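Clearing the kitchen table

The kitchen table collects whatever comes through the door. Shopping gets put down there, then the post, then something on its way upstairs. If it is left for two days it takes half an hour to sort out. Done every evening, it takes 4 minutes.

Start with food. Anything in a soft bag, such as flour, rice or sugar, should go into a tub or jar once it has been opened. Folding the end over is fine for a day or so, but a peg or clip is better. Write the use-by date on a strip of masking tape and stick it to the tub. Wipe the bottom of the bag before it goes in the cupboard.

Next, anything with a lid. Clip-top plastic boxes should be stored with the lid off or resting loosely, or they start to smell. Before you fill one, check the seal for old food. A cotton bud gets into the groove.
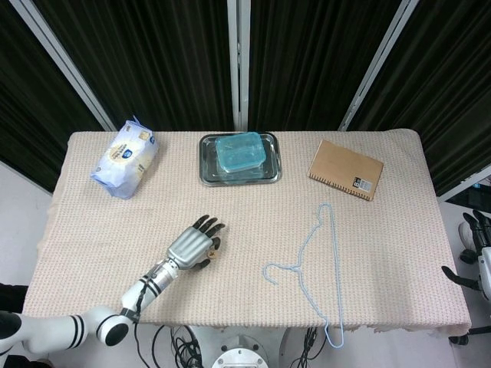

Metal trays mark easily and show every smear. Wash them in hot water with a little washing-up liquid and dry them straight away with a tea towel. A shallow tray is also handy for carrying small things from the table to the worktop in one go. We have a plain one from the Jendley market that has lasted nine years.

Things that don't belong in the kitchen go in a pile by the door: notebooks, hangers, chargers, odd socks. Take the pile with you when you next leave the room. Coated wire hangers are worth keeping for damp shirts, but throw out any where the coating has split, as the bare wire can leave rust marks on cloth.

A knitted tablecloth needs more care than a woven one. Shake it outside first, then wash it at 30 degrees in a net bag. Dry it flat over a rack or a spare towel. If you peg it up by one edge it will stretch and never sit square again. Loose ends can be drawn through to the back with a crochet hook. Don't cut them.

For spills, blot with kitchen paper and then cold water. Don't rub. Candle wax should be left to harden and picked off with a blunt knife.

Crumbs in the stitches come out with the soft brush on the vacuum cleaner, on low.

More from Belby Household Notes: Descaling a kettle / Storing flour in summer / Lining kitchen drawers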